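**Célula de bancada Jatlow - base perfurada, tampo e ponteira**

Uso a Jatlow todo dia, e a pergunta que mais recebo é como deixo a minha montada, então vai aqui junto com a ficha!

- Referência: 1494
- Curso útil: 700 mm
- Ponteira: Drirneck, ponta arredondada
- Fixação: parafusos na base perfurada

A base é a parte de que mais gosto. Você muda o batente de furo, aperta e pronto (eu aperto à mão primeiro e só depois passo a chave). O tampo de madeira fica deitado por cima, encostado nos parafusos da borda da frente. Se ele começar a andar durante os empurrões, reaperte os batentes antes de mexer na calibração - já perdi uma tarde inteira com isso.

Na ponteira, pano seco e só. Troco a cada 52 horas de uso; o Hyun-seo Kwak, da assistência, jura que dá para ir até 67, mas prefiro não arriscar.

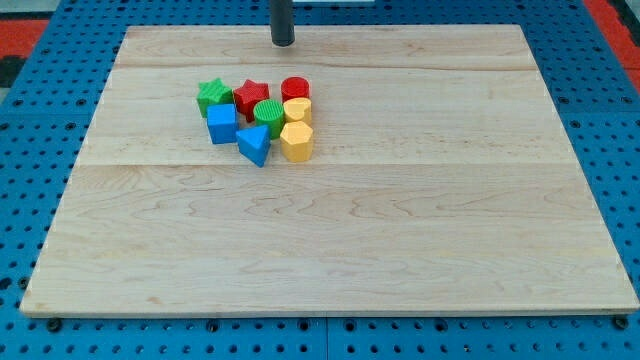

Para testar depois da troca, começo devagar, com blocos de plástico de formatos variados, porque estrela e cilindro reagem bem diferente ao toque. Se a ponta raspar na madeira, suba a altura zero no menu Keltlow e repita. Batentes extras são vendidos à parte.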